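# Uvell two-arm bench kit, after a winter of sorting

We bought the Uvell kit through Nosgate to run a plastics sorting job: bottles off the tabletop, into the bin at the back. It has two arms on one rail with a gripper each. Most of it is good. One fault is not, and it's why I'm marking it down.

In February the right arm started dropping out while reaching to the bin. The joints stayed stiff but the gripper opened without a command and let go of whatever it held. Jytte Juhl logged 2000 cycles for us and found 26 drops, all at full reach. The controller reported error 236 — a lost connection to the gripper — and the manual tells you only to restart.
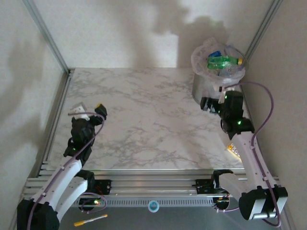 *The bench with both arms powered and the right gripper out by the bin.*

Houda Saber traced it to the purple cable. The clips on the right arm hold it too tightly near the wrist, and the plug works out of its socket as the arm extends. She moved one clip and left a wider loop. We have had no drops at full reach after that.

A dropped bottle is no great matter. What bothers me is that the gripper opens when it loses its signal, with no setting to make it hold. I wouldn't use this kit for glass or blades. Uvell support took 5 days to reply and sent a new plug, the same type as the old one.

The rail is solid and setup took a Saturday. Three stars — four if they change the default.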